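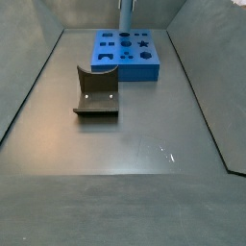
A toy-lending scheme in the town has begun printing its own shape sorters, after years of struggling to replace the lost pieces of bought ones. Tumier, which runs the scheme from a former shoe shop, put its newest design on show on 25 May 2021. The block is bright blue and boxy, with eleven cutouts in its flat top, among them a star, an oval, an arch and a cluster of three small round holes. Faint lines from the layers can be seen along the front face.

Miloslav Hájek, who drew up the design, said the older sorters had six holes and were too easy for most children over 3. "They had it done in a minute and wandered off," he said. "I wanted shapes that look alike until you try them. The small rectangular slots are the ones that get people, and I include the parents in that."

The loose pieces are printed separately, so a family that loses one can ask for that piece alone. Under the old arrangement a sorter with a missing shape was usually taken off the shelf — by last December, more than 4000 loans into the life of the scheme, a whole cupboard had filled up with incomplete sets.

Tumier has 586 families on its books. Membership is free, and toys can be kept for 4 weeks before they have to be renewed or returned. Sorters and stacking toys are borrowed most often, followed by wooden railways.

Prasetyo Latuheru, whose twin daughters tried an early version, said the star was the first piece either of them would pick up. "The arch took a lot longer," he said. "One of them calls it the bridge and drives cars under it, so we don't always get it back in the box."

A second sorter is being drawn up with larger openings for younger children, and Hájek is also working on a lid to keep the pieces together in transit. The scheme hopes to lend both by the end of the year. Families who still have pieces from the old sets at home are asked to hand them in at the front desk — even single ones.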